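Gripper trials, Friday, from 1830
Trosero hand-held fingers against the Sonent set, bedding tasks

Same bed as last time, blue cloth, white bedding left on underneath.

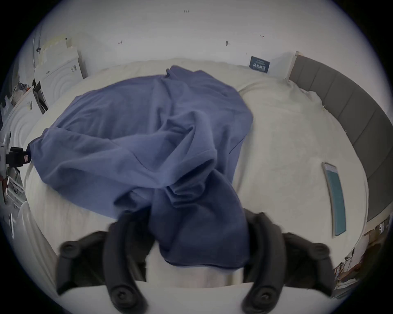 Did 80 grasps with each set, cloth shaken out again between runs. Sonent dropped 33. Trosero dropped fewer but tends to pick up the white layer as well if I come in too steeply. Backing off a little before closing cured most of that.

Curved pads hold a thick bunch well. A single layer still slides – try the softer pads from Katsaros before changing the closing force.

Wide lens is fine in the middle, poor at the rim. Calibration from Jundport is the old one, so don't trust any corner positions until it is redone.

Logs are under run 3459. Screws on the Sonent left finger had worked loose by the end, tightened.

To do: repeat with the thin sheet, same count.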